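Juin, 23 h 40
par Kalkidan Tefera

Garde finie, valise pas faite
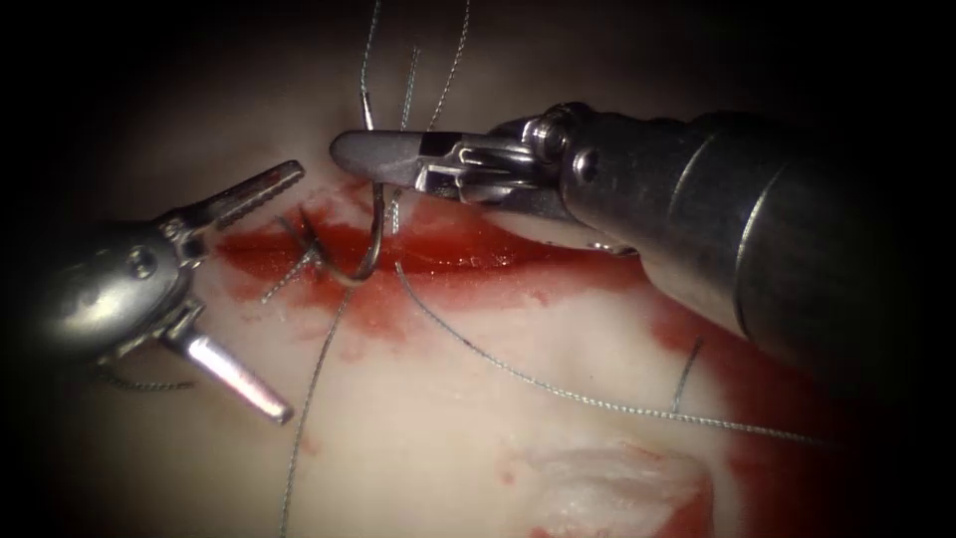 Bon. J'écris vite, le train est à six heures et je n'ai encore rien plié. Vendu la maison de Tiltow. Enfin, signé le compromis, c'est pas pareil m'a répété le notaire, mais dans ma tête c'est fait. 195 pages de dossier avec les annexes. J'ai tout paraphé, K.T. K.T. K.T., à la fin ça ne ressemblait plus à des lettres.

Tekle n'est pas venu. Il avait dit qu'il viendrait. Message à midi : « je te fais confiance, grande sœur ». Merci bien. C'est lui qui voulait garder le terrain derrière, les figuiers, et c'est moi qui ai dû dire à l'agence que non, finalement, tout part ensemble. L'agente de Skollero avait l'air soulagée. Elle mange des amandes pendant les rendez-vous, une par une, sans en proposer.

Après j'ai fait le tour des pièces. Le bureau de papa vidé, juste les marques des pieds dans le lino. Dans la cuisine il restait le calendrier de la pharmacie et le crochet du torchon. J'ai pris le crochet. Je sais pas pourquoi. Il est dans ma poche de manteau, il m'a déjà troué la doublure.

Et la cave !! J'avais oublié la cave. Des cartons Admasu empilés jusqu'au soupirail, du temps où il achetait le café en gros pour tout le quartier. Dedans : des bocaux, des factures, un poste de radio, mes cahiers de CE2. Et ses carnets à lui. 17 carnets, numérotés au feutre, il manque le 12. J'ai cherché partout, derrière la chaudière, sous l'escalier. Pas de 12.

Ouvert le premier au hasard, assise sur un seau. Rien d'intime. Le temps qu'il fait, le prix de l'essence, qui est passé. « Pluie. Réparé la gouttière. La petite a de la fièvre. » La petite c'est moi. Trois jours plus loin : « La petite mange. » Voilà, c'est tout ce qu'il a écrit de ma pneumonie, dont maman parlait encore vingt ans après. J'ai relu la ligne je ne sais combien de fois, les fesses gelées.

Du coup je m'y mets aussi, enfin je m'y remets. Des lignes courtes. Les siennes étaient mieux.

À faire avant de partir : relever le compteur (1568, noté sur ma main, à recopier AVANT la douche), rendre les clés du garage, appeler Vidik pour l'enlèvement des meubles. Ils ont encore changé le créneau. Le premier c'était le matin, ensuite l'après-midi, maintenant « dans la journée ». La dame au téléphone est gentille mais elle ne retrouve jamais mon dossier, il faut tout réépeler, T-E-F-E-R-A, non pas Ferrera.

L'armoire normande ne passe pas la porte. Elle est bien entrée pourtant ! Tekle dit qu'ils l'avaient montée par la fenêtre avec l'oncle, avant les volets neufs. Les acheteurs la veulent bien. Je leur laisse, avec la clé qui ferme mal, il faut soulever un peu en tournant. Penser à leur dire.

Mangé debout un reste de lentilles. Froides, trop salées. Pas faim de toute façon.

La voisine est venue au portail avec des abricots et elle a pleuré, moi pas. J'ai pleuré plus tard, dans la voiture, au rond-point, à cause d'une chanson idiote. Le type derrière a klaxonné. Je lui ai fait un signe, je crois qu'il l'a mal pris.

Ai rappelé Tekle ce soir. On s'est un peu disputés sur la radio, il la veut, moi aussi, elle ne marche même pas. Puis il a demandé si les figuiers avaient des fruits. J'ai dit oui, tout petits, verts. Long silence. Il a dit qu'il prendrait des boutures, si les gens sont d'accord. Je demanderai demian.

Les carnets je les emporte tous dans le sac à dos, tant pis pour les chaussures.

Minuit passé. La valise.

Contact | © Kalkidan Tefera, textes et notes | Haut de page

Commentaires

mireille_b
Pour les boutures de figuier, attendez la fin de l'hiver, ça reprend bien mieux. Bon courage pour le déménagement.

Tekle
Le 12 est chez moi. Je te l'avais emprunté à papa, enfin pas à toi, tu vois. Et la radio marchait très bien en 220.

Kalkidan
TU PLAISANTES. J'ai démonté la moitié de la cave. Apporte-le dimanche de toute façon, non, apporte-le dès que tu peux.

jo du canal
On a eu la même histoire d'armoire chez ma mère, on l'a finalement sciée derrière. Vous avez bien fait de la laisser.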